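Versicherungslehre, Einheit 4: Hausrat und das Prinzip der Unterversicherung

Jetzt wird es richtig spannend, denn hier steckt die schönste Rechnung des ganzen Kurses! Ist die Versicherungssumme niedriger als der Versicherungswert, kürzt der Versicherer auch kleine Schäden im selben Verhältnis. 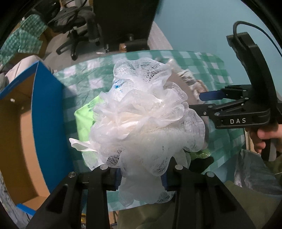

Maßgeblich ist beim Hausrat meist der Neuwert, also der Preis für gleichwertigen Ersatz. Und zum Hausrat zählt wirklich alles Bewegliche, vom Sofa bis zum weißen Badeschwamm aus gerafftem Netz – genau solche Kleinteile fehlen in fast jeder Inventarliste!

Zum Üben: Schaden 3.316 Euro, Versicherungssumme halb so hoch wie der Wert. Wie viel wird gezahlt? Bitte bis Mittwoch, 22. Oktober, mit Rechenweg.

Kontakt: Lehrgangsbüro Vekness, Raum 108 | © Proltik Akademie | Nach oben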